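Steaming dried goji berries in a perforated insert without losing half of them through the holes?
Posted in Kitchen Odds and Ends — 2063 views — 3 replies

Posted by sutovkitchen

Hi all, first post here after a long time of just reading. I have a question that feels too small for a real cookbook and too fiddly for my family, who have stopped answering me on the subject.

I make a lot of oatmeal and rice puddings, and in the colder months I like to put softened goji berries on top. For years I soaked them in a mug of hot water, drained them, done. But soaking makes them kind of bland to me, and the water ends up with all the flavor (yes, I drink it, but still). So I started steaming them in one of those round metal containers with a pale insert that has little holes all over it. You put a bit of hot water in the bottom, heap the berries in the middle of the insert, put the top on and leave it alone.

When it works, I love it. The berries come out plump and chewy and they taste like themselves. When it doesn't work, I get one of these:

The small bits drop through the holes and turn into mush at the bottom.
The ones in the middle of the heap are still leathery while the ones at the edge are swollen up like little balloons.
Everything sticks together in one lump and I have to pick it apart with a fork.

I've tried 20 minutes and I've tried way longer than that. Longer just seems to make the lump lumpier. I also tried lining the insert with a coffee filter, and that stopped the bits falling through, but then the berries at the bottom sat in a puddle and I might as well have soaked them.

My other problem is where to put them afterward. I make enough for a few days and I've been using old ice cream tubs, the squarish plastic kind, and I swear everything I put in them picks up a faint smell of whatever was in there first. My last batch had a definite vanilla thing going on. Not terrible on rice pudding! Pretty odd on a salad.

So: how do you keep the small pieces out of the water, how long do you go, and is there any saving an ice cream tub that smells? I don't want to buy a bunch of new gear. I have a regular kitchen with regular stuff in it and a drawer of lids that match nothing.

Thanks in advance, and sorry for the length.

Posted by kunum_pantry

just soak them. five minutes in warm water, drain. steaming dried fruit is making work for yourself imo

for the tub, baking soda

Posted by appiah_porch

I'm going to disagree with the soaking suggestion, friendly-like, because I went through this exact thing last August with a giant bag of goji berries from a bulk order (my co-op does one through Lirnent, and I misread the bag size by a lot). When you have that many of them you get plenty of chances to mess up, and I messed up most of the ways you listed.

First, sift them. Dump the berries in a regular colander with holes a bit bigger than the ones in your insert and shake it over the sink or a bowl. Anything that was going to fall through falls through now, while it's dry, and you can put those crumbs straight in your oatmeal pot where nobody cares what shape they are. I was amazed how much dust and broken stuff came out of mine. After that I lost hardly anything.

Second, the dry leathery middle. That's your heap. I know it's tempting to pile them up in the center, it looks tidy and they don't roll around, but the steam comes up through whatever holes are open and goes around the pile. Spread them out so you can see some holes between them. If you want to do a big batch, do two rounds. I give a single layer 13 minutes with water that's already hot when the insert goes in, then I take it off the heat and let it sit with the top on while I do the dishes. If I start with cold water the timing goes all over the place, so I quit doing that.

The lump: for me it was mostly the sugar on the outside of the berries. A quick rinse under the tap before they go in helps a lot. Quick as in a few seconds, then shake off the water. And when they come out, tip them onto a plate right away and push them around with a spoon. If they cool down in a pile they will set in a pile. Some bags are stickier than others and I've never figured out a pattern.

I'd skip the coffee filter. If you really want a liner, a scrap of cheesecloth lets the water through and you can lift the whole thing out by the corners, which is handy if you burn your fingers as often as I do. But sift first and you might find you don't need one.

The setup is on the table with the berries in the perforated insert and a tub next to it. They're piled up in the middle here, so spread yours out flatter than this before you start.

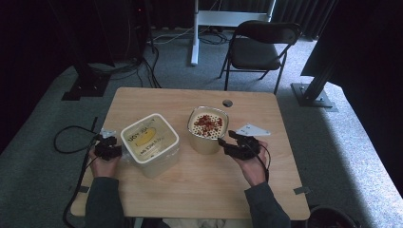 Red-brown bits heaped on the perforated insert, square tub with the banana lid alongside.

Now, tubs. I use the same sort of thing you do and I keep one just for fruit, so if it smells a little of fruit, fine. What worked on my smelly ones: wash with dish soap, rinse, then a paste of baking soda and water smeared all over the inside AND the lid. People forget the lid. There's a groove around the inside of most of them where the gunk lives, and an old toothbrush gets in there. Leave the paste on overnight, rinse, and then leave the tub and the lid apart on a windowsill for a day or two. Don't snap the lid on while there's any damp in there or you'll be back where you started.

If it still smells after that, I'd retire it to rubber bands or screws or whatever. I have one that held garlic paste and it's never coming back — it lives in the garage now.

Two other things. Let the berries cool all the way before they go in the tub, and keep them in the fridge. I only make what I'll eat in 3 days and I toss anything that looks or smells off. And peel off or tape over the old label if you share a fridge. My household opened a tub expecting dessert and got steamed berries, and I heard about it for a while.

Let us know how the next batch goes! I'm curious whether the rinse helps with yours or if mine are just extra sticky.

Posted by sutovkitchen

Update from the original poster. I sifted and oh my goodness, the crumbs. There was a good spoonful in the bottom of the bowl and I'd been steaming all of that into soup.

Did the rinse, spread them in one layer, hot water first, 13 minutes and then a rest. No leathery ones. A few stuck together but they came apart with a spoon, no fork needed. I think I left too much water on them after rinsing because they were a tiny bit softer than I like, so next time I'll shake them harder or blot them on a towel.

Tub is on the windowsill with the lid off. It still smells like vanilla if I put my whole nose in it, so I'm giving it one more round of the baking soda tonight. The lid was definitely the worse half.

Thank you both. Kunum_pantry, I did try your quick soak side by side with the steamed ones, to be fair about it. They were fine! I still like mine chewier.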